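Is the weekly grocery box worth it? A buyer has doubts

November 5, 2024

The founder of Ternolau would like you to stop going to the supermarket. Her firm packs boxes of bread, tins and sweets and sends them to 58 towns, and she says customers waste less food as a result. I asked how she knows.

"We ask them," she said. "They tell us they throw away less."

That is a survey of people who have already paid. Pressed on whether anyone had weighed a bin, she conceded that they had not. "It's on the list for February," she said. 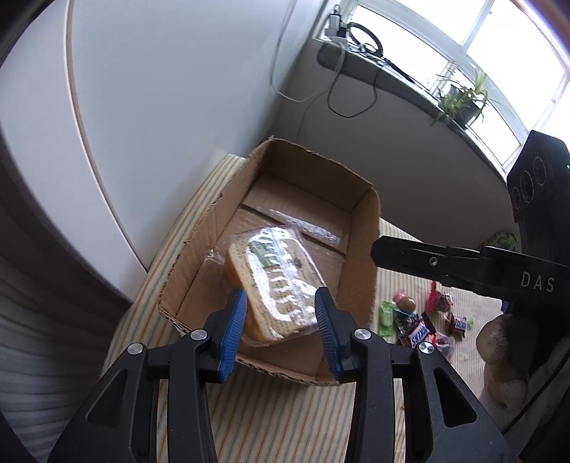 The price question

A standard box costs £54. I priced the same goods at my nearest shop and came out £12 lower, bus fare included. She didn't dispute the sum.

"You're paying for the time you get back," she said. "What is an hour of your Saturday worth?"

I said I rather like the shop, and that I can squeeze a loaf before I buy it. She laughed, though she did not have much of an answer. Bread is the item her customers complain about most. It arrives squashed, or it arrives with two days left on it. Ternolau has changed its bakery supplier 3 times, most recently to Modberg, and she insists the latest loaves keep better.

"Give it a month," she said. I have heard that from box firms before.

She is on firmer ground with people who can't easily get out. Her own mother was one of the first on the books – "she still rings me if the biscuits are wrong" – and she spoke about those customers with far more feeling than she did about waste. I wondered aloud why the adverts never show them.

"Investors like young families," she said, and then asked whether I had to print that. I told her I did.

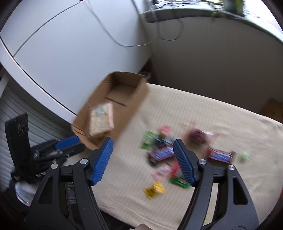 FOOD AND HOME

On cancelling, she was less open. Leaving takes a phone call, and the line closes at lunchtime. Joining takes a minute on the website. "We want the chance to put things right," she said. Asked how many callers are talked into staying, she said she didn't have the figure to hand, and her office did not send it afterwards.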